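Kollness Guest House
Bedroom Safety and Condition Checklist
Room 21, second floor
Inspected by: Veerle Meijer
Comments reviewed by: Tharindu Bandara
Date: Jun 28, 2018

Marks used: OK, Fix (housekeeping can do it), Refer (goes to maintenance), N/A. Write a comment for anything that is not a plain OK. Do not leave a line empty.

Section A. Door and way out

A1. Door closes and latches by itself from any open position: OK
A2. Deadbolt turns freely from inside without a key: OK. A little stiff at the start of the turn.
A3. Evacuation plan on the back of the door, correct floor shown: Fix. The plan is the right one but the bottom corners have come loose and it curls when the door is opened. New clips are in the Enda box in the linen room.
A4. Door viewer clear: OK
A5. Clear path from bed to door in the dark: OK. Tested with the lights off and the curtains drawn.

Section B. Floor

B1. Carpet flat, no ripples or raised seams: Refer. One seam near the threshold has lifted slightly. You feel it in socks more than you see it. The installer should look at it before November, when the corridor carpet is being done anyway.
B2. Carpet clean: OK. The light gray shows everything, so go over it again after any furniture has been moved.
B3. Transition strip at bathroom door screwed down: OK
B4. Furniture feet have pads, no sharp edges at ankle height: Fix. One pad missing on the desk chair.

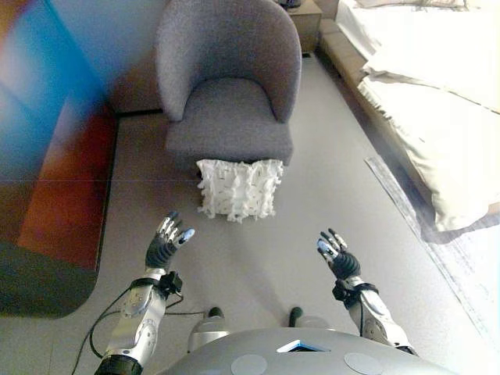
Page 2 of 3

Section C. Electrical and lighting

C1. Outlet covers whole and tight to the wall: OK
C2. Bedside lamps steady, shades not touching bulbs: OK. The shade on the window side had slipped down. Straightened during the inspection.
C3. Lamp cords run behind the nightstands: Fix. The one on the bathroom side is too long and was looped under the nightstand foot. Freed it and tied up the slack. Please check that it stays that way after cleaning.
C4. Main switch works from door and from bed: OK
C5. Smoke alarm, test button held until it sounds: OK. Battery changed last November according to the label.
C6. Kettle and base, no scorching or cracked lid: OK

Section D. Bed and textiles

D1. Bed frame does not rock or creak under weight: Refer. Slight movement at the headboard bolts. Tightened by hand, but the bolt on the wall side needs the long key.
D2. Mattress label present and readable: OK
D3. Mattress protector whole, elastic still good: OK
D4. Bedding does not reach the floor on the walking side: OK
D5. Fringed and knotted textiles, no long loops that can catch a finger, a zipper or a watch: Fix. Separate the strands and look at where each one is tied in. White yarn hides a pulled strand until you get your fingers in between. Trim anything that has worked out longer than the rest, and do not pull on it, as that only draws the knot down. 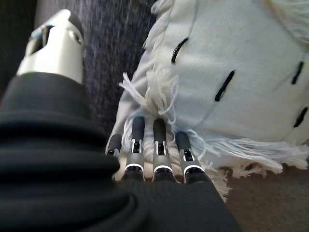 Any strand that comes away at the knot should be retied the same day. If there are several close together, take the piece out of use and send it down with the mending. Proro bags only, please. The last lot went down in an ordinary laundry sack and was washed hot with the towels.

D6. Keep fringed items away from lamps and the wall heater: OK
D7. Curtains slide freely, no broken hooks: OK
D8. Curtain cord fixed to wall cleat, no hanging loop: OK. Cleat is a Bosman, same as in the other rooms on this floor. Spares are in the workshop drawer.

Section E. Furniture

E1. Wardrobe fixed to wall: OK
E2. Drawers have stops and cannot be pulled right out: Fix. Bottom drawer of the dresser comes out past the stop if pulled hard. The stop is there but has turned sideways.
E3. Mirror fixings tight: OK
E4. Luggage rack straps not frayed: OK
E5. Baby crib: N/A, none kept in this room.

Section F. Window

F1. Opening restrictor holds at set width: OK
F2. Handle tight: OK
F3. Glass and sealant: OK. Some dust in the lower track.

Comments by T. Bandara

B1: agreed, added to the carpet list. Put a strip of tape over the seam until then and check it at each changeover.
D1: long key is signed out to the third floor. Ask for it back. The room can be let once the bolt is tight.
D5: please do the same check in the other rooms that have fringed pieces. It was not on the old form, so it has never been written down for those rooms.
E2: I turned the stop back with a screwdriver. Mark as done, look again at the next inspection.

Work orders raised: 176 (carpet seam), 46B (headboard bolt, carried over from the earlier sheet).

File the signed copy in the room folder and leave the carbon at the front desk.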